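Ostcombe Hand Grippers: Setup, Care and Repair FAQ

Last sorted out in September by Uyên Âu, with complaints from Giang Sầm. Applies to the paired hand-held units only. If yours has a power cord as thick as a garden hose, you want a different page.

Where do I start if the pair just came out of the case?

Lay both units down with the jaws pointing away from you and check that they open and close on their own weight of spring. You should feel a smooth squeeze and a smooth return. Then mount the cameras, left first, and tighten the clamp until it stops moving when you nudge it with a thumb. Stop there. The clamp is plastic and has a short memory for kindness.

Plug in, open Birnotum, and wait for both units to show up by name. If only one shows up, unplug both and try again. If neither shows up, check that you opened Birnotum and not the Birnotum installer, which has the same icon. We have asked them about this.

How do I tell left from right?

By the sticker inside the grip. The units are mirror twins as far as the linkage goes, so looking hard at the arms won't help you. If the sticker has worn off, squeeze one trigger and see which side moves on screen, then write an L on it with something more permanent than what we used.

What does the calibration want from me?

Patience, mostly. It asks for jaws fully closed, then fully open, then closed again. "Fully closed" means pad to pad with nothing in between, including the crumb you didn't notice. Hold each position until the bar fills. Letting go early doesn't produce an error. It produces a gripper that believes it is slightly open for the rest of the afternoon, and everything you recorded in that time has to go.

Recalibrate after any pad change, after any drop, and after anyone says "I just gave it a quick twist."

The closed jaws show a dark line between the blue pads. Is that broken?

A thin line is normal. The pads are soft and we leave a hair of clearance so the linkage isn't straining when nothing is being held. What you don't want is a line that is thin at the tip and wide at the base. That wedge shape means a pad has gone on crooked or one of the inner arms is bent. Peel the pad first, as it is the cheaper guess.

How often should the pads be changed?

Every 100 sessions on the counter, or sooner if an edge lifts. Giang goes by feel and is usually right, but please don't go by feel unless you are Giang.

To change one: warm it with your hand for a minute, lift from the base end, and pull slowly toward the tip. Rub off the leftover glue with alcohol on a cloth. Let the metal dry. Press the new strip down from the tip backward and keep it squeezed shut while you count to 51. Yes, 51. The sheet that came from Indine says "under one minute" and the first person to write it up had a sense of humor. It works and we've left it alone.

Can I use the other blue tape from the drawer?

No. It is painter's tape. It is the same blue, and that is where its qualifications end.

What about the silver caps on the arms?

Each one covers a pivot. Looking down the tool from the camera's side you get four of them, two on the outer arms and two on the inner. They pop off with a fingernail and go back on with a push. Under each is a screw that wants to be snug, with the arm still swinging free. Too tight and the return gets lazy. Too loose and the jaws start to chatter against each other when you walk.

A cap that won't stay on is worn out. Take a new one from the spares tin. Don't glue it, because the next person will have to get under there, and the next person may be you.

Do the pivots need oil?

A dot of dry lubricant on each pivot every 2 months. Not oil. Oil collects lint, and these tools spend their working lives near blankets, curtains and the undersides of things. Work the jaws a dozen times afterward and wipe off whatever comes out.

How do I know a repair took?

Use it on trash. We mean this as a formal procedure. Blocks and foam cubes are too polite and will let a badly seated pad get away with murder. Light, crumpled, shiny things are much pickier: they slip if the pads are glazed, they skew if the tips are out of line, and they spring open the moment the grip goes slack. Foil wrapping at the very tips on one side, a paper cup on the other, a bin within reach, and do it in an ordinary bedroom with ordinary clutter. Then swap sides and repeat. If both units can manage both items 4 times without a drop, the repair is signed off.

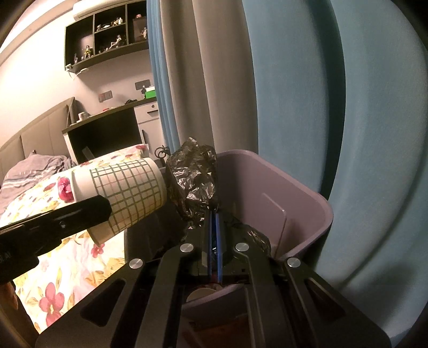 My foil keeps sliding out. Pads or person?

Try taking it by a narrow, twisted end instead of the fat middle. If that holds, it was person. If it still slides, wipe both pads with a damp cloth and let them dry. If it still slides after that, the surface has glazed over and it's time for new strips, whatever the counter says.

The cup gets crushed. Same question.

Nearly always person, and there's no shame in it. The trigger is stiff for the first third of its travel and then gives way like a cheap stapler. Ease into it. If the cup gets crushed on one unit only, and you have tried it with both hands, the spring on that unit is probably a heavy one that wandered in from the old batch. Heavy springs have a dab of paint on the coil. Swap it and recalibrate.

The corners of my camera view are black. Is the lens dying?

No, that's the edge of the wide lens, and every unit has it. The black should follow a curve and look much the same in all the corners. If one side is a lot darker than the other, the camera has slipped in its clamp. Straighten it, and see the remark about plastic and kindness above.

Gray fog across the whole view is a thumbprint. Use the lens cloth. Your shirt is not the lens cloth, even the soft one.

The two units bump into each other. Does that hurt them?

Fingertip to fingertip, no. They're built for close quarters and will meet over a bin sooner or later. Outer arm to outer arm is worse, as the cut-outs make those arms light and a good knock can crack one right at the narrow part. After a solid clack, run a fingernail around the inside of each cut-out. If it catches, stop using the unit.

Where do spares come from?

Pads and caps from Indine, in bags that hold more than we will ever use. Arms and springs come through the workshop on Rawat Street, where the door sticks and the bell doesn't ring, so text first. Bring the broken part. Describing it by hand gesture has been tried.

Can I wash it?

You can wipe it. Jaws and arms with a barely wet cloth, grip with alcohol, camera with the cloth mentioned above. Nothing goes under a tap. If something sticky has got into the linkage, take the caps off, loosen the screws, and clean each arm separately on a towel with the screws in a dish. The dish matters more than you think right now.

How should the pair be put away?

Jaws closed and empty, cameras off, cables in a loose loop, each unit in its own side of the case. Cables wound tightly around the grip will fail at the collar, and that's a soldering job. Uyên does the soldering and will want to talk to you about it while she does.

Something happened that isn't on this page.

Write it on the card in the lid: which unit, what you were holding, what it did. "Acting weird" is already on the card in several different handwritings and doesn't need seconding. If a part has come off, tape it to the card. With the painter's tape, if you like.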